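개미만큼 작아진 사람은 목소리를 낼 수 있을까

2020년 8월 29일

지난 6월에 동네 헌책방에서 얇은 소설을 한 권 집어 왔어요. 마르티 누르미라는 작가의 '트레르나우'인데, 188쪽밖에 안 되고 표지도 심심해서 별 기대 없이 샀거든요. 그런데 그날 밤에 다 읽고, 다음 날 또 읽고, 결국 이렇게 블로그에 길게 쓰고 있네요(늘 그렇듯 이번에도 길어질 것 같으니 차라도 한 잔 가져오세요).

줄거리는 단순해요. 트레르나우라는 외딴 연구소에서 일하던 라일리가 사고로 키가 2센티미터도 안 되게 줄어들고, 남편 파보에게 자기가 여기 있다고 알리려 애쓰는 이야기예요. 괴물도 없고 악당도 없어요. 책 한 권 내내 그저 말을 걸려고 하는 거예요! 저는 이 부분이 참 좋았어요.

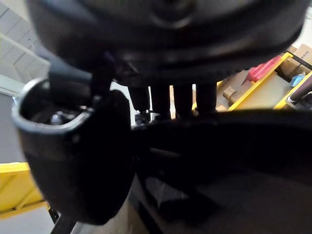
작은 몸, 작은 목소리

읽다 보니 슬슬 궁금해지더라고요. 정말 그렇게 작아지면 목소리는 어떻게 될까요? 성대는 악기 줄과 비슷해서 짧아질수록 높은 소리를 내요. 몸이 백분의 일로 줄고 조직의 성질은 그대로라고 치면, 단순하게 계산해서 진동수가 백 배쯤 올라가요. 평소 200헤르츠로 말하던 사람이라면 2만 헤르츠가 되는 거죠. 사람 귀가 들을 수 있는 한계가 대략 그 언저리이고, 나이가 들면 그보다 한참 아래에서 끊기고요. 그러니까 라일리가 아무리 소리를 질러도 파보는 못 듣습니다. 개나 박쥐라면 또 모르겠지만요.

소설에서는 14장에서 고양이만 고개를 돌리는 장면이 나오는데, 처음 읽을 때는 그냥 귀여운 장면인 줄 알았어요. 다시 읽으면서 아, 작가가 이걸 다 알고 썼구나 싶어서 소파에서 벌떡 일어났지 뭐예요.

거꾸로 라일리 쪽에서 듣는 것도 문제예요. 고막도 작아지고 양쪽 귀 사이도 너무 가까워져서, 남편의 목소리가 어느 쪽에서 오는지 알아내기가 무척 어려울 거예요. 낮은 소리는 귀로 듣는다기보다 바닥의 떨림으로 느낄지도 모르고요. 누르미는 이걸 "발바닥으로 남편의 이름을 들었다"고 썼어요. 저는 이 문장을 수첩에 옮겨 적었습니다.

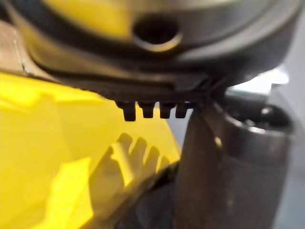
둥근 덮개 위쪽의 구멍과 그 아래 홈이 진 검은 테두리.

추위와 배고픔 이야기

목소리 다음으로 걱정되는 건 체온이에요. 몸이 작아지면 부피에 비해 겉넓이가 엄청나게 커지잖아요. 열은 겉으로 빠져나가니까 작은 동물일수록 빨리 식고, 그래서 땃쥐 같은 녀석들은 하루 종일 먹어야 살 수 있다고 하죠. 라일리는 땃쥐보다도 작으니 잠깐 낮잠만 자도 위험할 거예요. 그런데 책에서는 31장에 가서야 처음으로 배가 고프다는 말이 나옵니다. 여기는 좀 아쉬웠어요. 빵 부스러기 하나를 끌고 가는 장면이라도 일찍 넣어 주었더라면 얼마나 좋았을까요.

제 오랜 독서 친구 루키안 시모넨코는 이 얘기를 듣더니 저보고 소설을 계산기로 읽는다고 핀잔을 줬어요. 애초에 사람이 줄어드는 것부터 말이 안 되는데 배고픔이 무슨 상관이냐고요. 맞는 말이긴 한데, 저는 큰 거짓말 하나를 믿어 주기로 했으면 나머지는 꼼꼼했으면 하는 쪽이에요. 둘이서 이걸로 저녁 내내 메일을 주고받았답니다. 결론은 안 났고요.

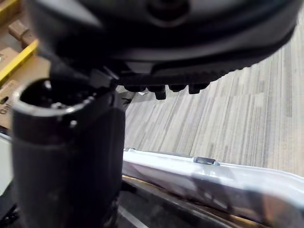
왼쪽에 검은 원통, 위쪽 몸체 밑으로는 짧은 검은색 돌기 네 개.

물방울 하나의 무게

제가 제일 좋아하는 대목은 물을 마시는 장면이에요. 라일리가 화분 받침에 맺힌 물방울에 손을 넣었다가 팔이 쑥 빨려 들어가듯 붙어 버리죠. 표면장력은 우리 크기에서는 거의 느껴지지 않지만 그만큼 작아지면 끈적한 젤리처럼 다가올 거예요. 개미도 물방울에 갇히면 빠져나오느라 애를 먹으니까요. 대신 높은 데서 떨어지는 건 별로 무섭지 않아요. 몸무게에 비해 공기 저항이 크니까 책상에서 뛰어내려도 툭툭 털고 일어날 수 있겠죠. 소설에서도 라일리가 한참을 벌벌 떨다가 책장에서 떨어지는데, 아무렇지도 않아서 오히려 화를 내요. 여기서는 소리 내어 웃었어요.

그러고 나서 찻잔을 씻으려고 부엌에 갔는데 수도꼭지에 매달린 물방울이 자꾸 눈에 들어오는 거예요. 한참을 서서 들여다보다가
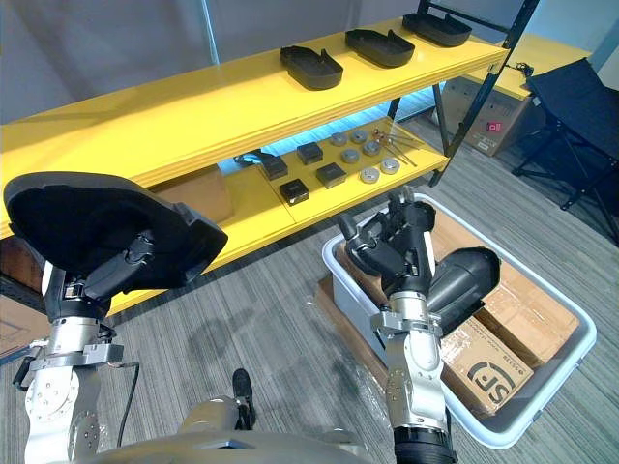
물이 끓는 줄도 몰랐어요. 좋은 책은 꼭 이렇게 살림에 방해가 된다니까요.

결말은 말하지 않을게요. 다만 파보가 마침내 알아차리는 방법이 소리도 아니고 글씨도 아니라는 것, 그리고 앞부분 26쪽에 단서가 버젓이 나와 있다는 것만 귀띔해 둘게요. 저는 두 번째 읽을 때에야 찾았어요.

다음에는 렌니 윤투넨의 단편집 '보크스테드'를 읽어 보려고 해요. 이쪽은 반대로 몸이 점점 커지는 사람이 나온다고 하네요. 뼈가 몸무게를 버틸 수 있을지 벌써부터 걱정이에요. 먼저 읽으신 분이 계시면 댓글 남겨 주세요. 결말만 빼고요!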